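Marker sort-out

Quick page, more when I get a minute. Everything out of the drawers and onto the butcher-block table so we can see what we've got. Lots of yellow. Why so much yellow — no idea, Shewit Tesfamariam does the ordering.
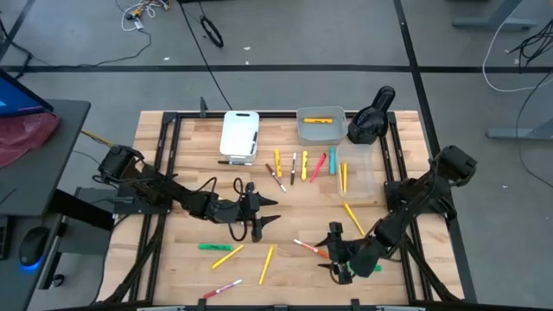
Plan is to test each one on scrap paper, dried out ones go in the trash. Good ones get sorted by color. Black stays with the board, the rest go in bins and whatever clear tubs we can find. Labels still to do, Vaughn has the tape.

If you borowed a marker in July please bring it back — caps too. Next page will be the scissors and glue, proably 2 drawers of it.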